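Category: Opinion / Shop Floor & Bench
Filed under: maintenance, two-arm cells, grippers

Leave the Cell Alone for a Week

2024-09-08

Most of the trouble I get called about on small two-arm cells was put there by somebody trying to help. A finger looks a hair off, so it gets loosened and set again. A cable looks tight, so it gets a new clip. The home position seems a bit far from the table, so it gets moved. Each change is small and each one is reasonable. After a month of them the cell no longer matches anything written down about it, and the people running it say the arms have drifted.

Arms do drift. They drift a lot less than people think. I have looked after the tabletop cell at Duddale for close to two years now, and in that time I can point to one fault that came from wear and a long list that came from adjustment. My opinion, which is not popular with the people who like to have a hex key in their hand, is that a bench cell should be set up slowly, written up properly, and then left alone until it gives a measured reason to be touched.

Set it up against ordinary things

When Duddale first had the cell, the acceptance check was done on a machined block with a hole in it. The arm went to the hole, the pin went in the hole, everyone signed. The same afternoon it could not pick up a plate. The fingers came in too high and closed on air above the rim. There was nothing wrong with the arm. The check had simply been done on something that looked nothing like the work.

I use the work now. Plate, bottle, pen holder, markers. A plate tells you about finger height better than any gauge I own, as the rim is shallow and you are either at it or you aren't. A clear bottle tells you how the people running the cell will cope when the camera has a hard time finding an edge. The pen holder is light and goes over if the approach is wrong by much. None of this costs anything, and a new person can see what went wrong without having it explained.

I have heard the argument that household objects are not repeatable. A plate from the store is not a reference part, true. But I am not trying to certify the arm to the maker's figure. The maker did that. I want to know whether the cell will do its job in the morning, and I want the test to fail when the job would fail.

The height check I trust most is the dullest one. Bring one gripper in from the side with the fingers open, stop it over the plate, and look before anything closes. You want to see where the lower finger ends relative to the middle of the plate. Then you back it out and do it again from a different start position. If it comes back to the same place, put the hex key away.

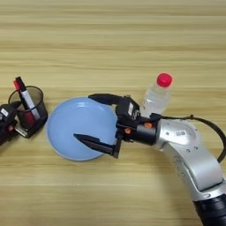 The other arm matters too

People check arms one at a time. It is natural, as the controllers are separate and so are the checklists. But on a shared table most of the bad days come from the arm that isn't doing anything. It gets parked close to something, a finger resting by the base of a cup or the edge of a tray, and the first move of the next run knocks it.

We had 19 stops at Duddale over August. I went through the log for every one. 14 of them were the idle arm touching something on its way out of park. Not one was the working arm missing its target. Before I did that count, the plan had been to recalibrate the working arm, and a person from Flaltex had been booked to do it. We moved the park position instead, wrote the new numbers on the sheet, and canceled the visit.

I don't say this to run down Flaltex. Their people are good and I have called them since for a wrist bearing I would not have wanted to open myself. But if you book a calibration you will get a calibration, and the person doing it has no reason to ask how the other arm is parked.

Cables, fasteners, labels

There are parts of a cell that do deserve regular hands on them, and they tend to be the ones that get skipped.

The wrist cable is first. It should have a loose loop in it, enough that the wrist can turn fully either way without pulling. A tidy cable is a short cable, and a short cable fails at the connector. I have undone more neat cable work than I have ever put in. If the loop looks untidy from across the room, fine.

Fasteners at the wrist connector come next. Ours at Duddale are orange, which makes them easy to find and easy to check by eye. I mark each with a paint pen across the head and onto the body once it is at torque. If the line is broken, it moved. If the line is whole, leave it. Before we had the paint lines, people were nipping the screws up every time they walked by, and one of them stripped. That repair took the cell out for 61 hours, nearly all of it waiting on a part.

Then labels. Both grippers should have one you can read, and the two should be different enough that nobody swaps them when they come off for cleaning. Fingers get matched to a gripper when you set the gap. Swap them and the gap is wrong by a little, which is the worst amount to be wrong by.

The log is the repair

Ljubica Vukčević ran the bench at Begović before she came over to us, and she brought a rule with her that I was slow to accept. No adjustment without a line in the log first. She means first. You write what you saw, what you are going to change and what the number is now. Then you pick up the tool.

I thought it was paperwork. What it does is stop about half the adjustments, as you get as far as writing "finger looks off" and realize you haven't measured it. Her log at Begović had 107 entries when she left, and she could tell you from it when each finger had last been off and who had put it back. Our log for the same stretch was a whiteboard.

I do have one disagreement with her. She wants the log kept on the computer so it can be searched. I want a book on a string at the table. A person with one hand on a gripper will not go and log in. We have a book at Duddale, and she types it up at the end of the week, and that seems to be where it will stay.

What it costs

The objection I hear most is that leaving a cell alone means running it slightly out. Sometimes it does. For the last part of August our left gripper closed a touch late and everyone could see it. The markers still went in the holder and the plate still went where it was meant to go. I logged it, measured it at the end of each day, and it did not get worse. When we had a planned stop I fixed it in one go along with the park position on that side, and ran the plate check after.

Had I gone in on day one, I would have fixed the late closing and very likely shifted something else, and we would have spent the next few days chasing that. I know because I have done it, at Stoltemlow, on a cell that was working when I arrived and wasn't when I left.

So my rule for anyone taking over one of these is a week of hands off. Run it, watch it, write in the book. Check the cable loop and the paint lines each morning. If something is unsafe, stop it at once and fix it, and that goes without arguing. Everything else can wait for the number.

Get new posts by email. Enter your address to join the list. You can unsubscribe at any time.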